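Speaker notes, Kadeck session, Clearing and sorting small items on a white worktop
Speaker: Aurelia Hubmann
Slides 1 to 7, questions at the end

Slide 1. Title only. Say name, say the talk covers the tabletop stage and leaves storage for the second session. Handout is on the side table.

Slide 2. Scope. Mixed small items on one flat surface. Cups, caps, hoops, sticks, cloth. No liquids, no paper. The Fletmont list has 400 entries. Of these, 300 fit in an open hand and can be sorted without tools. Do not read the list out.

Slide 3. Surface. White top, matte if there is a choice. White gives good contrast with dark and saturated items and poor contrast with pale plastic. Pastels are missed at the far end of the table more often than at the near end. Mention the lamp position: to the side, low, so that a thin item throws a shadow. Pause here, people usually write this down.

Slide 4. Resting positions. A cup has three that matter: upright, inverted, on its side. On its side it can roll until the handle meets the table. A hoop lies flat and takes up a large area for very little material, so other items end up inside it and get treated as one group. Caps are low and go to the edge easily. Leave the slide up for a full minute.

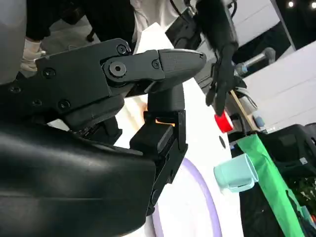 Gebhard Pichler objected at the rehearsal that the cup should be picked up first in every case, as it is the only item that can hold the others, and that starting with the caps means handling each of them twice. Answer if it comes up again: correct when the cup is going to the same bin. At Ammann it went to the wash rack, so caps placed in it had to be tipped out again. Use the edge rule in both cases. Whatever is nearest the edge goes first, then round items, then flat ones.

Slide 5. Order of work. Edge, round, flat, cloth. Cloth goes last because it drags. A bag or cloth hanging by the table should be lifted straight up, never pulled across the top. Hoops are lifted at one point and tilted, which lets anything inside stay where it is.

Slide 6. Results from the Tronon trial. 200 tables cleared under the edge rule, same item set, same bins. Dropped caps went down. Time per table did not change in any way worth reporting. Say this plainly, the chart makes the difference look larger than it is. The axis does not start at zero.

Slide 7. Open points. Pale items on white are still unsolved. A gray mat was tried in August and hid the dark caps. Sticks that lean on something else have no agreed category. Version 2 of the sheet puts them with round items, to be confirmed.

Questions. Repeat each one into the microphone. Bin sizes are on the back of the handout.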